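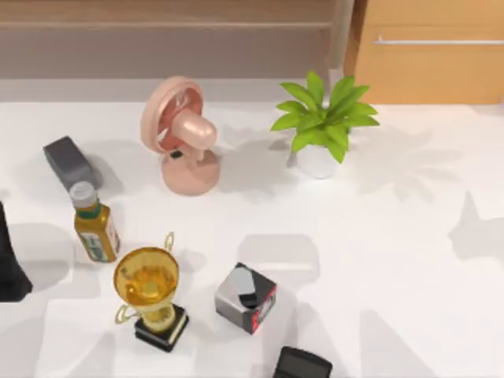
The default tabletop in Clenberg, with fan, pot plant, drink bottle and trophy.

Clenberg review: a lovely simulator that forgets where the table is

I have been running pick-and-place tests in Clenberg, the tabletop simulator from Huletti, since November, and for most of that time I would have told you to buy it. It looks terrific. The shadows are soft, the leaves on the pot plant throw a proper leafy pattern over the white top, and even the desk fan has blades behind its grille. My boss walked past and asked who had cleaned up the lab.

Then I tried to pick up the trophy.

The fault is in the stop behaviour. You set a contact force limit, the arm is meant to freeze when it reaches it, and with the square black base of the trophy it does precisely that. Come in over one of the thin curved handles and the limit is ignored. The simulated arm carries on down through the cup, through the base and into the table, reporting a successful grasp the whole way. I ran 300 attempts overnight at the handles. The log recorded 165 of them as clean lifts. On playback the trophy had not moved a millimetre in any of them.

A false success in a simulator is merely embarrassing. The trouble is that Clenberg's export button sends the same plan, with the same contact settings, to a real controller. Ours went to a Kemppainen bench arm, which pressed a genuine bowling trophy into a genuine bench until I reached the red button. The arm was fine. The trophy is now a sort of dish.

Huletti's support person, Mebrat Birhane, answered within a day and was a good deal more candid than the manual. Thin curved parts are given a simplified collision shape at import, and in the current build that shape can come through with its contact reporting switched off. Her workaround is to open each object, choose "rebuild contact" and save the layout again. It works. It also has to be repeated every time you shuffle the objects – and shuffling the objects is the main thing the program is for.

The rest is good. The layouts load quickly, the lighting controls make sense, and the bottle tips over like a bottle. The licence costs $1,338 a year, and for that I'd expect the emergency stop to have been tested on something with handles.

Three stars out of five. Keep it for vision work, set a separate force limit on the real controller, and leave the export button alone until there's a fix.

Recent reviews
Celtell wrist sensor, six months on
Bench clamps under $50
Second-hand controllers: what to check

Contact the editor | Copyright, all rights reserved | Back to top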